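# In Praise of the Long Way Home

I have been walking home from work for the better part of two years now, and I would like to put in a good word for it, if you have a few minutes and something warm to drink.

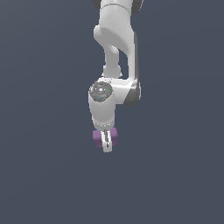
It started when the bus route through Nirside was changed and my stop went with it. I was cross for a week or so (I wrote a letter, which I'm a little embarrassed about now) and then one evening I simply set off on foot, mostly out of stubbornness. The trip takes me 39 minutes if I don't dawdle, and I nearly always dawdle.

What I had forgotten, after so many years of sitting down to get everywhere, is how much of a town you only meet at walking speed. There is a fig tree behind the old Demetov bakery that leans right over the sidewalk, and in July you have to duck. There are 100 steps up from the river, which I know from the little brass plate at the bottom, and my knees would have guessed higher. I know which porches have the good conversations on them.

My friend Xiaoyan Gu thinks I'm being sentimental, and she may be right. She says people with small children and heavy groceries don't have the luxury of strolling, and that a town that takes away a bus can't expect to be thanked for the exercise. I agree with her! I would sign a petition for that bus tomorrow. But I'd still walk home most nights — the two things don't cancel each other out.

I suppose what bothers me is how we talk about getting places, as if the minutes in between were a kind of tax. We pay it, we grumble, we look for a cheaper rate. I did the same for years, and I couldn't tell you a single thing I did with all the time I saved. I suspect I spent most of it on the couch.

So if your own way home is walkable and safe, and your shoes are up to it, try it some evening around six, when the kitchens are busy and the windows are open. Take the river steps slowly. There's a bench at the top, and I may well be on it.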